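Throw line notebook, November, 4:30 pm

Second afternoon on the rescue throw bags, back at the Illura pool before the lap crowd came in.
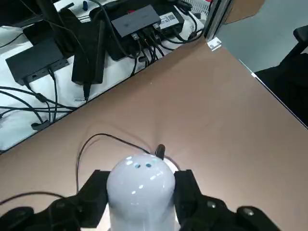 Nilmini Kumarasinghe thinks we're packing the bags too neatly. Coiled line looks great on the bench, she told me, but it comes out in a clump as soon as the bag leaves your hand, and a person in trouble won't wait while you shake it loose. She wants it stuffed in by the fistful, the way the river guides do it.

So I tried both! Same bag, same line, 2 throws each way before my shoulder started complaining (yes, I know, warm up next time). Stuffed went out straight both times. Coiled snagged once and landed way short, and the other one was fine, so I'm not throwing out the coil method just yet.

Other stuff before I forget:

The Brornine line is 200 g heavier than the Parsa once it's soaked. I weighed it, didn't believe it, and weighed it again. You really feel it on the second throw, when there's no time to repack and you're just slinging wet rope. The Parsa is nicer on the hands too, though the yellow is already fading and I want yellow I can find in surf.

Cost for the Brornine with the float collar is 135 a bag. Ouch. Rostam Tabrizi says the beach towers could get by with fewer bags if the patrol carts each had one, and I kind of agree, but that's a talk for after we pick a line.

Still need to try throwing from the rocks with wind in my face, and with gloves on. Also somebody please bring back the big drying rack, my wet rope is hanging over the office chairs again.

Next up: Justura sample, if it ever gets here.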